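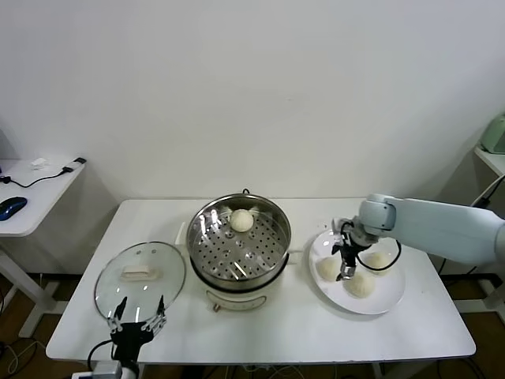
Bun morning at the Trurcombe hall kitchen. Dough is Soledad Barrera's recipe, scaled down from 50 (we are not feeding 50 again). Three on the plate, one still on the rack at the back of the steamer, glass lid off to the side. More when Aparecida sends me hers.

Second lot, no words needed really but here goes.

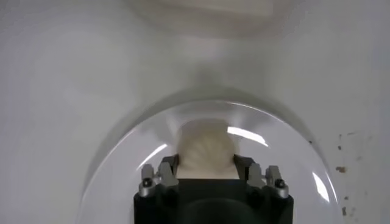 Clear dome, catching the light.

Soledad says 13 minutes and no peeking. I say 12 and one peek. Recipie is on the noticeboard, ask if you cant read her sevens.

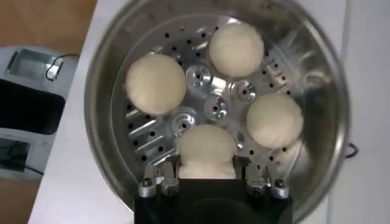
Trurcombe, February

Four on the steamer plate, set in a ring with gaps between. Leave room, they swell. Plain dough this time, filling next month if Aparecida Quintana gets to the shop. Bring a tub to take yours home in, Sunday, same door as before.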